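Skavmont Blackout Curtain, Heavy Weave
Item 3192-B
Sold by Trondness Home Textiles

Price: $299 per pair
In stock — ships in four working days

The Skavmont is our heaviest curtain for rooms which must be really dark. It is used in bedrooms, in small theaters and in photo studios. The fabric is woven by Štěpánek, a family mill we have worked with for many years, and it is sewn in our own shop.

Colors: black, slate, sand
Header: pencil pleat or eyelet
Lining: none needed, the fabric is dense through the whole thickness
Care: vacuum with a soft brush, do not machine wash

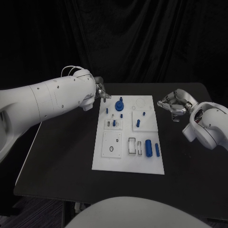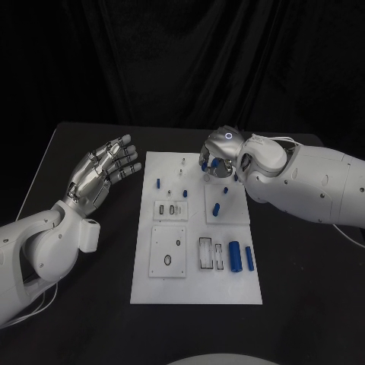
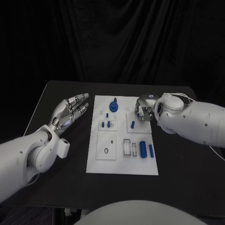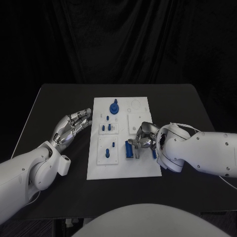

How full the curtain hangs depends on the width you order. For a bedroom window we advise double the width of the rail, so you get deep and regular folds. For a backdrop you can choose less. A black curtain behind a black table, with soft vertical folds like in the second picture, gives a calm dark background, and a white object on the table stands out clearly. If you want no folds at all, please order the flat panel from our Kokemum series, because the Skavmont is too heavy to be stretched well.

Measuring
Measure the rail and not the window. For the height, measure from the bottom of the rail to the floor and subtract half an inch. If the floor is not level, take the smallest of the measures. We do not shorten curtains after delivery, but the hem is sewn by hand and a local tailor can open it without damage.

Creases from the package
The curtain arrives folded in a box. Let it hang for a week before you use steam — most creases go out by their own weight. On the black color the remaining creases are seen only when light comes from the side.

Samples
You can order up to three samples free of charge. The color on a screen is never exact, especially for slate.

Orders for theaters and schools
From 500 yards we cut to your list. From 1,000 yards please write to us first, as the mill needs to plan the weaving.

Price list valid from 12/6/20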